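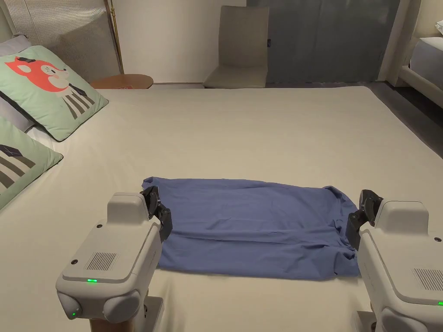
Page last changed: December 22, 2023
Posted by the author of Margin Wash

The Gekine ink came today! I'd been waiting on it since the shop in Dorarholm said they were getting more in, and I had a brush loaded before I'd even put the kettle on. It's a gray-brown, much warmer than I expected, and when you drop clean water into it the edge goes a soft rusty pink. I filled 20 little squares with it, then did the crooked rooftops across the street, and then the rooftops again because the first lot leaned even more than the real ones.

Paper makes a huge difference. On the Trolau pad it sinks in fast and looks flat – fine for notes, dull for skies. On the old Ok sketchbook (60 pages, and I'm on page 47, so I'm getting stingy) it sits up on top for ages and you can push it all over the place. I got a cloud out of it that I really love. I never love my clouds!

It isn't waterproof, so no going over it with watercolor later unless I want mud. I tried anyway. Mud. But lovely mud, sort of like April fields.

Tomorrow I want to try it in the dip pen with the wide nib and see if the pink still shows up in a thin line. Also need to wash the two small brushes properly this time, and find the lid of the white gouache. I had it this morning.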